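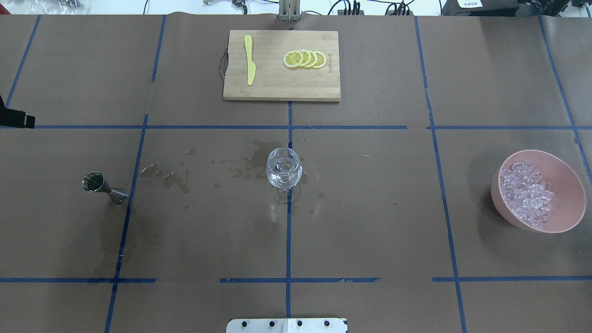 Lemon slices, board and glass on a taped paper surface.

Most advice on kitchen worktops concerns the material. I would argue that layout matters more, and that brown paper and blue masking tape are enough to test it.

Divide the surface into cells before any food comes out. The board takes the top centre, the knife stays on it, and the glass goes directly below. Each item has a place to return to. At Fostach we kept a marked table for 19 weeks, and Tyra Lundgren moved the tape twice in that period – both times to give the board more room.

The usual objection is appearance. Paper creases and tape lines wander. Neither fault affects the cutting of a lemon, and a crooked line still separates two areas. A permanent worktop should be ordered only after the paper one has been used.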